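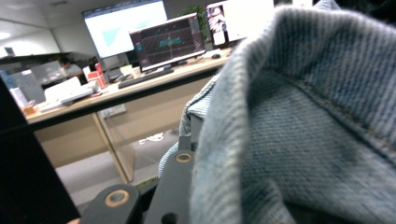

Faded blue denim, up close with the gripper.

How Do You Teach a Robot to Do Laundry?

Think about the last time you picked up a pair of jeans or a sweatshirt. Did you plan it? Probably not! Your fingers found a good spot, squeezed, and lifted. You've been practicing since you were a baby, so it feels easy.

For a robot, clothes are one of the toughest things in the house. A block has the same shape every time you look at it. Denim doesn't. It folds, it bunches up, it hides its own pockets and seams. Drop it twice and you get two different lumps.

The students in the Motaung Robotics Club picked this problem on purpose. Their project is called Pitix, and they've been at it since February. The big goal is a robot that can sort and bag laundry without any help.

Step one: be the robot

You might think the club began by typing in a long list of rules, like "move left, close fingers, go up." They tried that for one week. The list got very long and the sleeves still won.

So now they teach by showing. A student holds a gripper in each hand. A gripper is a robot's version of fingers - two thin jaws that open and close. The student does a chore using only the grippers, and the computer keeps a record of it. One turn at a chore is called a demonstration, or "demo" for short.

Try it at home! Pick up a sock with two pairs of kitchen tongs and put it in a bag. Harder than it sounds, right? You have to slow down and think about which edge to pinch.
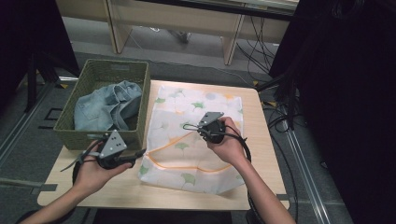
The club wants 600 demos before the robot gets a turn of its own, and they have 300 so far. Why so many? If the computer saw only one, it would know one way to move one piece of clothing. With hundreds, it can start to find what all the good tries have in common.

Messy demos can be useful too. If a student misses a grab and then fixes it, the robot gets to learn how to fix a miss. (That's a pretty good thing for people to learn, too.)

There are 14 students in the club this year, and they take turns on the grippers so that hands don't get tired. New members start with towels, then move up to pants. Fitted sheets are for the very brave.

Words to know

Gripper: the part of a robot that grabs things.
Demo: one turn at showing the robot a chore.
Data: all the information the computer saves and learns from.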